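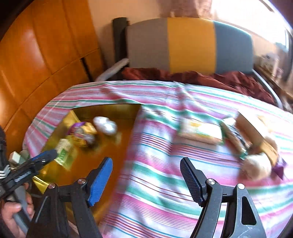

The number that gets passed around is 600. That is how many hours of household sorting demonstrations the Petrauskas project says it has gathered with hand-held grippers, and it was the first thing I asked Farzana Kanagaratnam about, because I don't think it means very much.

"It doesn't," she said. "I put it in the abstract because reviewers like it. What I'd rather you asked me is how many bedrooms."

So how many bedrooms? She looked at Rizwan Gamage, who runs the data side and had joined us with his lunch. He said 201, then corrected himself to 201 rooms of all kinds, and said he would have to check how many had a bed in them.

I had come to talk about their paper, posted on 15th January, which makes a claim I have heard in several versions. People carry a pair of grippers into ordinary homes, pick things up and put them down, and the recordings are used to train a policy that later runs on a robot arm. No robot is present while the data is being made. The group says a policy trained this way can sort small household goods on soft surfaces, such as beds and sofas, about as well as one trained on far more costly robot data.

"About as well" is carrying a lot there, and I said so.

Kanagaratnam didn't argue. The comparison in the paper is against a single baseline, called Asurard, which the group trained themselves. I asked whether the people who built the Asurard method would agree that it had been given a fair chance. "They'd say we stopped tuning too early," she said. "They'd probably be right. We had 2 weeks for it and we'd had a year on ours."

That sentence isn't in the paper. I asked if it could be. Gamage said there was a line in the appendix on compute budgets, and Kanagaratnam said, fairly quickly, that a line on compute budgets was something else.

Why a bed, of all places? Most of this field works on tables. A table is flat and hard, and when a gripper comes down a little too low it hits something that doesn't move. A mattress gives. Bedding bunches up and gets pinched along with whatever the fingers were after. Kanagaratnam thinks the table habit has made results look better than they are. "You get a policy that has learned the height of one table," she said. "Put it over a bedspread with folds in it and it has no idea where down is."

I find that part of the argument convincing. I find the next part less so, which is that people with grippers in their hands will naturally show the right thing to do.
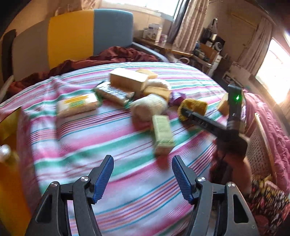 Sponges are what they use most, along with small boxes and things in wrappers. Gamage likes sponges because they forgive a bad grip. I suggested that this was exactly the trouble with them. If a sponge can be grabbed almost any way and still come up, then a recording full of sponges tells you very little about whether the grip was any good. He thought about it and said the boxes were there to balance that out. The paper doesn't break its results down by object, though, so a reader can't see whether the boxes did.

"We have that table," he said. "It got cut for length."

Was it flattering? "Parts of it."

I also wanted to know about the people. Someone holding a gripper can see the whole room, lean over, feel the bed sink under a knee, and notice that a packet is sliding before the camera would show it. The policy gets the camera view and the record of how the fingers moved. Pranab Mondal, who did many of the recordings himself before he moved over to the hardware, was the most frank of the three about this.

"You learn to do it slower than you want to," he said. "The first day I was fast and everything I made was useless. I was using my eyes, and the camera isn't where my eyes are. After a while you start moving for the camera."

To me that sounds like a skill, and a skill is something that varies from person to person. The paper treats its collectors as one group. I asked Mondal whether a policy trained only on his recordings would beat one trained on everybody's. He said he had asked the same thing and that it hadn't been run.

The final test covered 288 trials, on a fixed arm set up beside a bed in the lab. It was the same bed every time. Kanagaratnam raised this before I could. "That's the hole," she said. "We trained across all those homes and then we tested in one place, with our own mattress and our own lights. If you want to write that we haven't shown it works in a home, write it. We haven't."

She does believe it would. Her reason is that the policy held up when they changed the bedding, which they did four times, and when they shut the blinds. Four changes of bedding seems to me a thin base for a claim about homes in general, and the word "homes" is in the title.

There is a second study planned with Hüsnü Oral's group, which would run the same policy on an arm the Petrauskas team has never touched, in apartments it didn't choose. Oral's people will pick the objects too. I asked whether the sponges would be allowed back in. Kanagaratnam said that was up to him, and that she had asked him not to tell her.

Gamage has promised to send me the table by object. When I wrote this up it hadn't come yet.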